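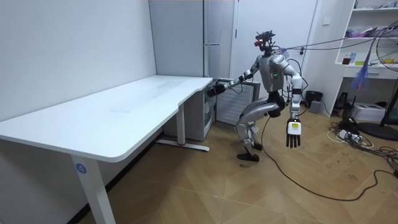

How does a robot decide what to do next?

A robot's body is made of metal, motors and wires. None of those parts can decide anything. The deciding is done by software, which is the name for all the instructions a computer follows. This page explains what the software inside a walking, two-armed robot has to do when someone gives it a job at home.

The job we will use is an easy one for you: open the freezer door. You can probably do it while talking to someone. For a robot, it is a lot of small jobs, and several different programs share them out.

Seeing

The first program deals with seeing. A camera does not know what a fridge is. It sends the computer a huge grid of tiny coloured dots, called pixels, and it sends a new grid many times a second. The seeing program looks for patterns in the dots. It has been shown thousands of pictures of doors, handles, desks and floors, and it uses them to guess what each group of dots might be.

The word for this is perception. It is always a guess, so the program gives each guess a score. A score close to 1 means "I am nearly sure". A score close to 0 means "I doubt it". Shiny things are difficult. A metal door reflects the light, and a bright patch can look like an edge where there isn't one. White things next to other white things are difficult too.

Knowing where things are

Next, the robot must work out how far away the handle is. It needs a number, because "over there" is no use to a motor. Suppose the software decides that the handle is 943 millimetres from the middle of the robot's chest and 590 millimetres above the floor. Now it has something it can aim for. You could find the same spot with a tape measure.

The robot must also know where its own arms and legs are. Shut your eyes and touch your nose. You can do it because your body keeps track of your arm without looking. A robot has sensors in its joints which measure how far each one has bent. The software adds up all the bends, from the shoulder to the elbow to the wrist, and works out where the hand must be.

Planning

A planner is a program that looks for a safe path. There may be hundreds of ways to move a hand to a handle, and many of them are bad. The elbow might hit a desk. The knees might be too straight for the hand to reach low down. The planner tries out paths inside the computer, where bumping into things does no harm, and throws away the ones that go wrong.

A freezer door makes this harder because it swings. The handle moves in a curve, like the end of a clock hand, and the gripper has to follow the same curve. If it pulled in a straight line it would slip off or strain the hinge. The door also needs room to open, so the robot must not stand in its way.
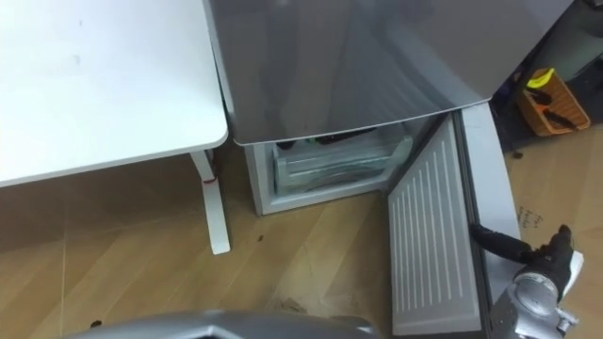
Control

The last program is the controller. It takes the path from the planner and tells each motor how hard to turn. Then it checks what happened, works out how wrong it was, and tells the motors again. This checking and correcting is called a feedback loop. You use one when you carry a full cup of water and keep making small changes so that it doesn't spill.

A two-legged robot also has to balance. When it stretches out an arm, its weight shifts forwards, and the controller must move the hips and knees to match.

When things go wrong

Software has mistakes in it, called bugs. To find them, engineers keep a log, a kind of diary that the robot writes by itself. If line 2833 of the log says "handle lost", they can look at what the camera saw at that moment and which path the planner had picked.

Try it yourself

Ask a grown-up before you start. You need 2 people and a cupboard that is safe to open. One person is the robot and keeps their eyes shut. The other is the software and may only use words such as "left hand forward a little" or "stop". Write down every instruction you needed to get the cupboard open – then swap places and see if you can do it with fewer.

Words to remember

Perception: working out what the sensors are picking up.
Planner: the program that chooses a path.
Controller: the program that runs the motors and corrects them.
Log: the robot's record of what it did.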